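Week 4: Bowls, and setting out your bench
Notes to go with the evening class, Khunthong kitchen

Hello again. A few of you asked for last week's talk written up, so this is my attempt, with the bits I forgot to say put back in. Bring it with you next time, as we'll be doing the dressings and I won't go over the setting out again.

We started with why I make such a fuss over bowls. When I learned to cook I owned one big one and a saucepan, and I chopped everything into a heap on the board and pushed it about with the knife. It works until you've got garlic at one end and coriander at the other and the two have met in the middle! My first teacher, Chanida Ongart, put four bowls in front of me and told me not to light the stove until all of them had something in. I grumbled for a month and I've cooked that way ever since.

So, four bowls. You can have more, but four covers nearly every dish on this course. Mine go like this:

First bowl: anything that hits the oil first (garlic, shallots, ginger, chilli).
Second bowl: the main thing, so chicken or tofu or prawns.
Third bowl: vegetables, hardest at the bottom if they're sharing.
Fourth bowl: whatever goes on at the end, herbs mostly, or the lime.

Sauces don't count, they live in a mug or a jam jar. Rice doesn't count either, before somebody writes to me.

Different colours help more than you'd think. If you're cooking with someone else you can say "pass me the green one" and they don't have to peer into it. Thanakorn Rojanasak, who takes the morning group, likes all white so he can see the food properly, and we've agreed to stop talking about it. I do use a white bowl for chillies and a dark one for coconut or anything pale, so that each shows up against its background. Keep one colour for raw meat and stick to it all term.

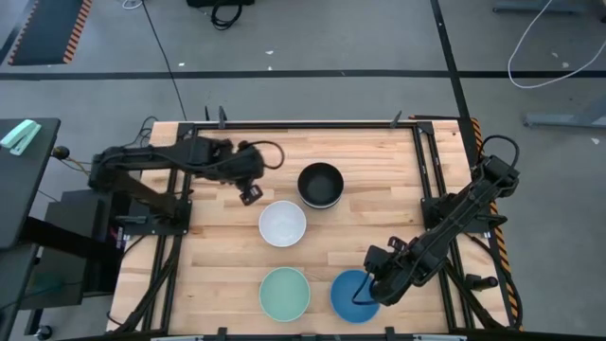
Do the bowls all have to be the same size?

Any mixture will do, as long as the smallest holds a good handful and the biggest still leaves you room to chop. I'd go for bowls that nest, if you're buying, as they take up so little of the cupboard.

On buying: the Pullier set in the shop by the station is 421 baht and perfectly good. There's a very handsome Brurari one at 2599 and I've stroked it many times, but it cooks the same dinner. Odd ones from the market are fine too. Check the rim for chips with your thumb (gently), and put each one on a flat counter to see if it rocks.

Now the bench. Clear it completely before you begin, phone and keys included. Wipe, dry, then board in front of you, knife to your stronger side, bowls beyond the board where you can reach without leaning. The one you'll need first goes nearest the stove. If your worktop is wood, wipe up turmeric straight away. I've got a yellow patch at home that has outlasted 12 bottles of cleaner. Oil the wood in September, when the new term starts, and again whenever it looks thirsty.

Wash up as you go: once a bowl is empty it goes to the sink, and the meat one goes in hot soapy water by itself.

For practice at home, make the fried noodles from sheet two. Give yourself 60 minutes for the lot, with all the chopping done and in bowls before you turn on the heat. Write down which bowl you ran out of room in and bring that to class, along with an apron and a jar with a lid that fits.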